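Does the Gavollow pushing kit support instructions by color and shape?

Our department is considering the Gavollow tabletop kit for an undergraduate laboratory. Is the 600 license sufficient for written commands such as "move the star to the cylinder"?

Answer 1
Yes. The base license accepts color and shape names. Firmware 766 or later is required.

Answer 2 (Tharindu Pathirana)
The previous answer omits one restriction. Commands naming only a shape are rejected when two pieces share it, so with a red star and a green star on the board, the color must be stated.

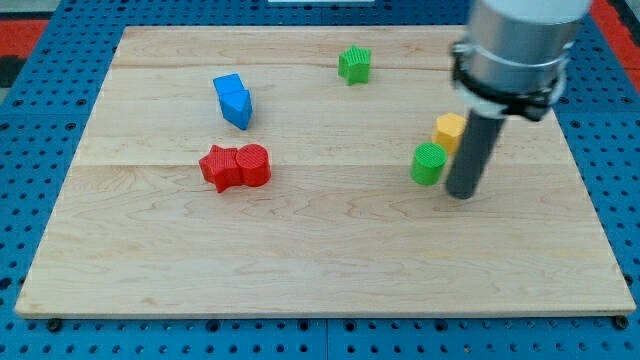 We also recommend leaving open space between groups before each run. Support replied to our inquiry within 5 days.

Comments
Dlamini: Does this apply to the May release?
Alo: It does. Same behavior here.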